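Moved the last of the winter squash out of the garage this morning, so I have storage on my mind. A few posts about keeping vegetables without a root cellar, from somebody who has never had one.

We're in Salomberg, on a hill, on clay. Digging a cellar would cost more than the house is worth. What we have is a one-car garage with an insulated north wall, a closet under the stairs, and an old chest freezer that doesn't run.

The garage stays between 35 and 50 from late fall to the end of winter. The closet stays near 60. That difference decides where everything goes.

Squash and pumpkins go in the closet. I kept them in the garage for years because every book said "cool, dry place." Squash gets chilling damage below 50. It shows up as sunken spots and then it rots from there.

Cure squash first. Two weeks somewhere warm with air moving. I use the back bedroom and a box fan. Leave the stem on. If the stem snaps off, eat that one this month.

Acorn squash doesn't want curing and doesn't keep. Use it by Thanksgiving. Butternut will go to spring. My best keeper is a gray kabocha I got from Seija Lindqvist as seed. No name on the packet.

Potatoes go in the garage, in the dark, in paper sacks with the tops folded over. I dug 281 pounds in September, which was too many. We gave a lot of it to Tobias Castellanos down the road, who has four teenagers.

Don't wash potatoes. Let them sit out in a dark place for a few days so the skins toughen up, brush off the dirt and pack them. Any with a fork hole gets eaten first.

If a potato turns green, it got light. Cut away a small patch. If it's green all over or tastes bitter, throw it out.

Apples and potatoes in separate rooms if you can manage it. Apples give off ethylene, and so much has been written about what that does to potatoes that I won't repeat it. What I can say is that it makes carrots bitter. I ruined a whole bin of carrots that way the first year.

Carrots: damp sand in a lidded tub. Twist the tops off, lay them in rows that don't touch, cover, repeat. The sand should hold together when you squeeze it but not drip. I've also used damp sawdust and it worked the same, only lighter to carry.

Beets the same way, but leave an inch of stem so they don't bleed.

Parsnips I leave in the ground under a foot of leaves. They're sweeter after a freeze. The problem is getting a fork into the ground in January. Irja Ojala puts straw bales over hers and rolls one back when she wants some. I'm going to copy that this year.

Onions and garlic hang in mesh bags from the garage rafters. They want cold but they want it dry, so up high, away from the carrot tubs. Sweet onions don't keep past about Halloween no matter what you do. Grow a storage type if you want them in March.

The dead chest freezer holds cabbages. It's just an insulated box at this point. I took the latch off so nobody can get shut in, and I prop the lid an inch with a stick. Wrap each head in newspaper. The outside leaves go bad and you peel them off. It smells. Keep it out of the house.

Hélder Matos asked last year if I use a humidity gauge. I have one from the hardware store in Valgate. It reads 20 percent higher than the other one I bought to check it against. So I go by the carrots. If they bend, the sand needs water.

Mice: metal lids, or tubs that close tight. They went through a cardboard box of apples in one night. I set traps along the wall behind the sacks and check them when I get the mail.

Check everything once a week. Pick things up and look at the bottoms. One soft potato will take a sack with it, and you'll smell it before you find it. I do it with coffee before work - takes ten minutes, longer if I find something.

Someone asked about green tomatoes. Pick them before frost, the ones that have gone a little pale or glossy. The dull, hard, dark ones never ripen right, so fry those or make relish. Lay the rest in one layer in a shallow box in the closet and pull them as they color. They taste like store tomatoes. In December I don't mind.

Total cost for all this: roughly 200 dollars over the years, mostly tubs and sand. The sand gets reused. I spread it out in the sun in June and sift out the bits.

What I'd do differently: fewer potatoes, more onions. And label the tubs. I had two tubs of beets and went looking for carrots in both of them, twice.

One question keeps coming up, so I'll leave it pinned at the end of the thread.
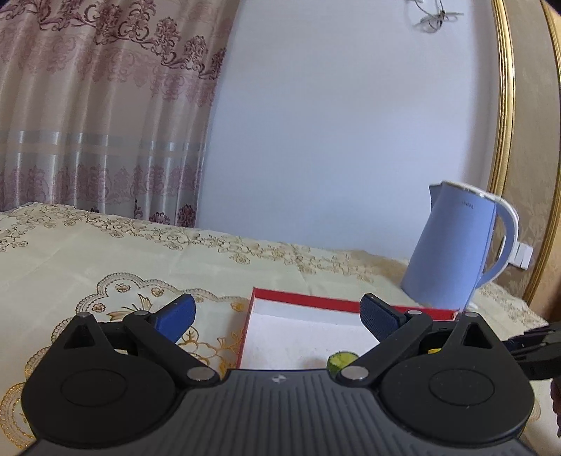

Can I store apples in the same garage as the carrots if the carrots are buried in sand?

I wouldn't. Sand slows the gas down but doesn't stop it, and mine still came out bitter after a month. Put the apples in another room or in the fridge, and eat the bruised ones first.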